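Two-arm cell, board keeps creeping — how do you hold yours down?

grerkby_bench
We run a two-arm cell at Samley with a white peg board flat on a dark table. After a long run the board has walked a little and the insertions start missing. The right hand had the blue ring when I checked it. 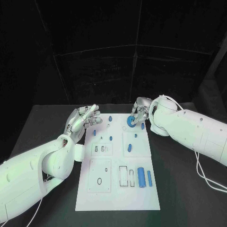 Re: Two-arm cell, board keeps creeping
costham94
Screw it down. We did ours in July and quit thinking about it.

Re: Re: Two-arm cell
b_medina
I wouldn't drill the table yet. Look at your cables first. They hang off the right arm and lie on the table, and ours at Berge dragged the board that way.

grerkby_bench
Possible. I parked both hands open over the board and looked at the slack.
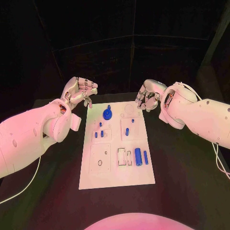
Hands empty, gear on its spot, cables down the right side.

costham94
Cables that thin won't move a board. It's the hand pushing down off center.

b_medina
They will over 94 cycles. Tie them back at 3 points and leave a loop at the wrist. Then run the small pegs with the left hand only.

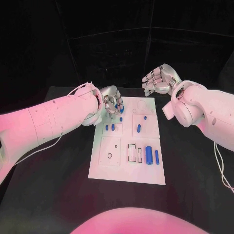 If it still creeps after that, put rubber mat under it — Solveig Öberg does this on her cell and re-teaches the corners every 2 weeks.

grerkby_bench
Mat and cable ties went in just after this shot. Right hand is on the cylinders now.

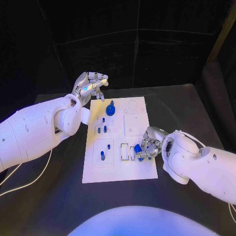
Three runs so far and the corners still check out. I'll hold off on the screws.

costham94
Give it a month.

Contact the moderators | © August 2026 Samley Bench Forum | Back to top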